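Rerutby lunch club to move as hall heating fails
25/05/2026

The weekly lunch club in Rerutby will leave the parish hall next month and carry on in the old Duvwood showroom on Mill Lane, after repairs to the hall's heating were priced well beyond what the club and the parish council had set aside.

The boiler stopped working in March. It was restarted twice, and for several weeks meals were served with portable heaters along the walls. A survey by the heating firm Kurex then found that the pipework under the main floor had corroded and would need to be taken out along with the boiler. The parish council has closed the kitchen end of the building until the work can be paid for.

The club has run in the village for 18 years and serves a two-course meal, usually soup or a pie followed by a pudding. Lunch costs £4 and there is no need to be a Rerutby resident. It has 41 regular diners, several of whom come in from farms on the far side of the river.

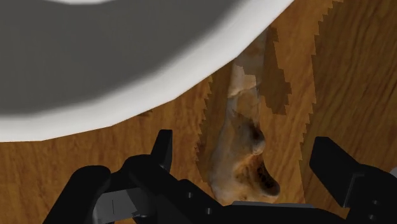 A white bowl on a wooden surface.

Duvwood closed its shop two years ago and the building has stood unlet since. It has level access from the street, parking at the rear and a small kitchen that was used by staff. The landlord, Arumugam Properties, has agreed to a rent of £400 a month until the end of the year, with water included. The club will pay for its own electricity.

The kitchen does not have a large oven, so for the first few weeks the menu will be mostly soups, stews and cold puddings. A second-hand range cooker has been offered by a school in the next valley and is waiting for a gas engineer to look it over. The club's freezers will stay at the parish hall for now - the storeroom there is not affected by the closure.

Transport is the main worry for diners. The hall is beside the bus stop, while Mill Lane is a short uphill walk from it. The community minibus already collects people from the north side of the village and will add a stop outside the chemist. Anyone who needs a lift should put their name down by the evening before.
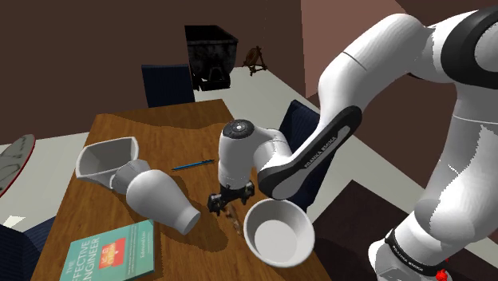

One diner said the walk up Mill Lane would be hard for her in winter but that she would sooner go there than see the club stop, and asked for a bench to be put halfway. The parish council said it would look at the request at its next meeting.

Other groups that use the hall are also having to make changes. The toddler group has gone to the chapel, where it will meet at the same time as before. The quilters are still looking for a room with good light, and the spring flower show has been put off.
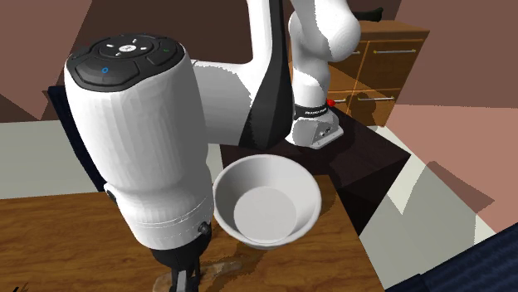 Money for the heating is being raised separately. A plant sale on the green brought in £461, and a sponsored walk is planned for the summer. The parish council has also applied for a county grant, with a decision expected in the autumn. If it is turned down, the council says it will consider a loan.

Meals will be served from noon, as they are now. Menus will be posted in the showroom window and at the post office.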